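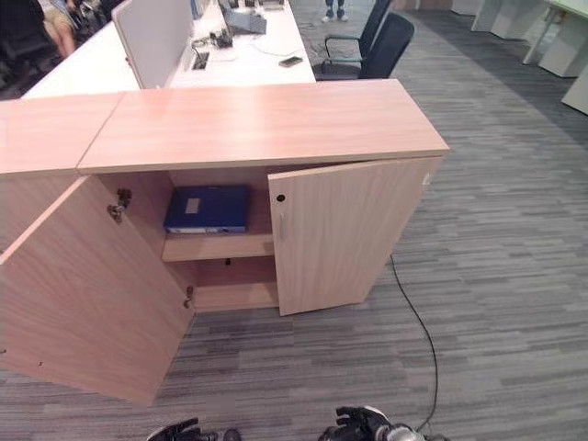
Armoire basse, les deux portes ouvertes, un classeur ou boîte bleu foncé sur l'étagère.

Un robot peut-il déjà ranger une armoire de bureau ?

Bonjour à tous. Excusez mon français, ce n'est pas ma langue maternelle. Chez nous, à Puvulitz, la direction veut savoir si une machine peut faire le petit rangement du soir : ouvrir les portes, prendre un classeur, le remettre, fermer. Nous avons 4 armoires de ce type. Est-ce réaliste aujourd'hui, ou faut-il encore attendre ?

Fedarov
Cela dépend de ce que vous appelez « ranger ». Prendre une boîte rigide posée à plat, oui, c'est faisable. Les portes sont plus difficiles : la poignée est mince et verticale, il faut tirer en suivant l'arc de la charnière, et si la main tire trop droit, elle glisse. J'ai vu des essais en février : sur 100 ouvertures, la machine en a manqué plusieurs, toujours avec la porte de droite. Pensez aussi au câble qui traîne sur la moquette, je le fixerais avant tout essai. Une porte fermée à clé, je ne compterais pas dessus.

korano592
non. prenez 2 étagères sans portes et c'est fini

Hauser
Je ne suis pas tout à fait d'accord avec la réponse précédente, parce que les documents doivent parfois rester sous clé. Mais je conseille de commencer par une seule armoire, avec un seul classeur, et de noter chaque échec. Chez nous, la fermeture marche mieux que l'ouverture, il suffit de pousser. Le soir, il faut quand même une personne pour vérifier.

Sujets proches
Charnière invisible : comment régler une porte qui frotte
Un aspirateur robot passe-t-il sous un bureau ?
Remplacer la serrure d'une armoire basse
Fixer des câbles sur de la moquette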